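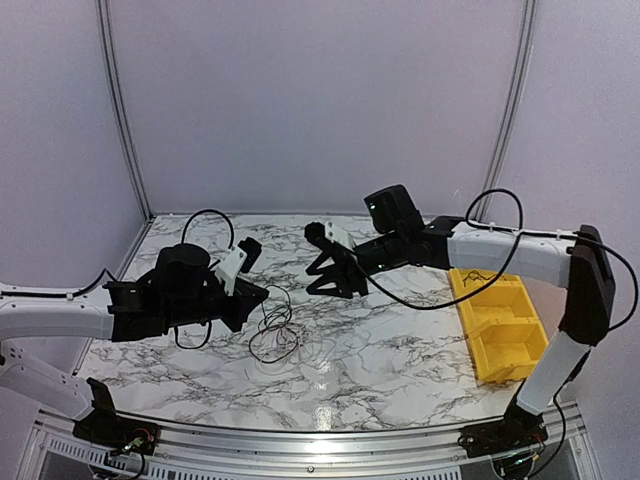

Software person wanted for two-armed robots, Cillholm

Hello! I'm Leonilde Amaral and I look after the software at Clerard, where we teach pairs of arms to pick up things that don't keep their shape. Wire, mostly, at the moment. I'm looking for one more person to join us in Cillholm, starting in December if you can manage it, and I said I'd write the advert myself because the last one went out sounding like a tax form.

The job is on Drudance, our control and planning stack. It takes in the pictures from the small cameras mounted on the grippers and another that looks at the whole table, works out where both arms ought to go next, and sends the commands. Parts of it are lovely. Parts of it were written by me in a hurry and I'd be glad if you didn't read the commit messages.

What I'd like you to take on first is the bit that stops the two arms getting in each other's way. Just now the planner treats each arm as a fat sausage and keeps the sausages apart, and that's fine until both grippers need to be over the same little heap of wire. Then one of them sits and waits, politely, for ages. We want them closer together and moving at the same time, with the cables that run along the arms counted as part of the arm too (they loop up higher than you'd think, and our model has never heard of them).

After that there's plenty. Perception for thin dark wire is hard – depth is hopeless on it, and a shiny marble-patterned tabletop doesn't help, you get reflections where you'd like a nice clean edge. Gouveia, our replay tool, has 2,441 recorded runs in it, and searching them is slow enough that people go and make tea. And we'd love a proper way of deciding whether a tangle has gone into the right half of the yellow bin. The current check is one threshold and a prayer.

You'd need to be comfortable in Python and able to find your way around C++ without getting cross. You should have made something real move with code you wrote – an arm, a rover, a knitting machine, I'm not fussy. I'd like you to know your way round transforms and camera calibration, or to have been bitten by them badly enough that you're careful now. Learned policies are a bonus. So is motion planning with more than one arm, but very few people have done that and I hadn't either when I started.

No degree needed. If you learned this in a shed, tell me about the shed.

There are 8 of us on the team, so you'll get to touch everything, and you'll also get to do your share of re-crimping connectors. The work is mostly on site since the arms are here, though one or two days a week at home is normal and I don't keep a tally. Full time is what I've budgeted for, but I'd happily talk about four days. We start at 10, as two of us have school runs. Tuesday mornings we all sit down and watch the week's worst runs together, with pastries, and it's my favourite meeting by miles!

Pay depends on experience and I'll tell you the band in my first reply, before you've put any effort in.

To apply, send me a short note and something you've made: a repo, a video, a write-up of a bug you're proud of. Please don't bother with a covering letter. If I like the look of it we'll have a chat on the phone, then you come in for an afternoon and we work on a small problem together on the actual arms (paid, and we cover your train). No whiteboard puzzles, no homework.

Write to me through the jobs form on the Clerard site and put "Drudance" in the subject. I read all of them, and I'll reply even if it's a no.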